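Two hands that do not match

A small company rents its robots by the month. We went to see what the customer gets for the money.

By Effie Buchanan

When Ferenc Bognár sold his part of a packaging business, he had the plan to rest for a year. He rested for six weeks. Then he called his old colleague Edit Takács, and together they started Zetameck, which today has eight employees and one product. The product is called Nalbridge, and it is a service more than a machine. The customer pays every month, and for this he receives two robot arms, the hands for them, the software, and a person who teaches the robot its work.

The idea is simple to explain and took long to build. Many small firms have work which is too changeable for a classic packing line. One week they fill boxes with bottles, the next week with tubes or bags. A line made for one shape is standing still when the shape changes. Takács knows this problem from the inside, as she was planning such lines for many years. "The customer was always asking me what happens if the bottle changes," she says. "And I was always giving him a price which he did not like."

With Nalbridge, the two arms do not need to have the same hand. The customer can choose a simple gripper with two fingers, a hand with jointed fingers and a thumb, or one of each. The mixed set is the one that Bognár recommends for the first month. The gripper is strong and easy to repair. The hand is slower and costs more in the rent, but it can be tried on things for which the gripper has no good answer, for example a soft bag or a lid.

The training is done at Zetameck before anything travels to the customer. The customer sends a carton of his real goods, with the real labels, and the team works with these on a table until the task is going well enough to show. Tanveer Khattak, who writes most of the software, prefers to sit directly beside the table with his laptop. He changes a value, looks, and changes it again.

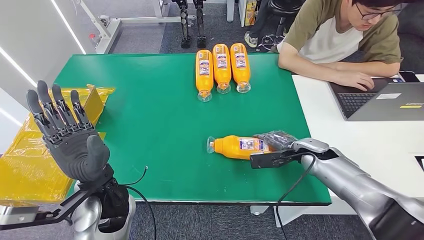
Volume 6, April 2022

Bottles are a good first task and also a mean one. When a bottle is lying on its side, the gripper must close around the body and leave the neck free, and it should not scratch the label. Orange plastic, white label, clear cap: for a person these are three easy things to see. For a camera, Khattak explains, the clear part is the difficult one, and he spent most of October on it.

What does the customer think? Ottó Szűcs manages the packing room at Flekotex, a maker of cleaning products, and he rented the mixed set for his smallest orders. He is satisfied, but he has also a list of complaints. The first setup took two days longer than promised. The manual was written for engineers. And the fingers of the hand must be checked every morning, a job for which he had not planned any time. "I would rent it again," he says. "But I would ask more questions before."

The rent for the mixed set is 646 euros per week, billed by the month, with the training of one task included. Each further task is paid separately. For a firm that packs the same bottle all year, I think this is too much money, and a normal line will do the work better. For a firm with many small orders the calculation looks different – especially if it cannot find people for the evening shift.

Bognár does not want to grow fast. The next step is a shorter manual, which Takács is writing herself, and after this a second training table.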